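Zulside, Aug 22, 2022

The court clerk in Zulside has worked at the same counter for 10 years, and she asked that her name stay out of this article. She agreed to talk with me in the small room behind the counter, during her lunch, on the condition that we don't discuss any open case. I kept to this, and she also kept to it, more strictly than I did.

We began with the matter everybody in the county knows, the unpaid fines. According to the list which the court published in summer, 3,479 people in the county have an open warrant for a fine they didn't pay. Most of these are for traffic tickets.

"People think a warrant is for a person who did something terrible," she said. "Then they come to me for a copy of a paper for their job, and I must tell them there is a warrant with their name on it. Some of them sit down on the floor."

I asked what is the usual story behind it. She said there is a ticket of 100 dollars, then a late fee, then a letter which goes to an old address. The person moved, or the mailbox was shared with a cousin. The court date passes. The judge signs the warrant the same afternoon, together with many others.

"The letter is one page and it is written for lawyers," she said. "I read it every day and the second paragraph I still don't like."

Last December the court tried something different. For two weeks, anybody with a warrant for an unpaid fine could come to the building on Fitzgerald Street, without being arrested, and ask for a new date or a payment plan. The doors stayed open until eight in the evening. In these two weeks 287 people came. The clerk handled the line on most evenings.

"The first two days, almost no one. They thought it was a trap. Then a woman came out with her paper and she phoned somebody from the steps, and after this the line went to the corner."

Not everyone was pleased. In the neighboring town of Endier, some members of the council said the program rewards people who ignore the law. I put this to her and she took a long time before she answered.

"I don't make the law and I don't forgive anybody," she said. "They still pay. They only pay without sleeping in the jail first."

She told me about a man who drove from Umero after a night shift, with his work shoes still on. He owed for one broken tail light. He had avoided the courthouse for so long that he no longer renewed his license, and this became a second ticket, and later a third. 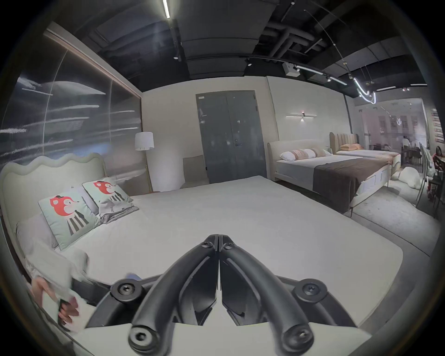
The jail came up again near the end of our talk, and she was more willing to speak of it than I expected. A person arrested on a fine warrant in the evening normally stays until the morning session, and if there is a holiday, longer. One night sounds like a small thing, she said, but the person has left a home in the middle of its ordinary work, a gray sheet half pulled over the side of the mattress, and maybe a child who must be collected from somebody. "They ask me who will call the school. I have no form for this."

The court has not decided if the two weeks will be repeated. The clerk would like them to be in spring, when many people receive their tax refund and have some money in hand. She has written this in a note to the judge, and she has not received a reply yet. She also asked for a new letter, shorter, with the telephone number at the top.

When her lunch was finished, there were already people at the glass. She washed her cup, put it back on the shelf and went to open the window.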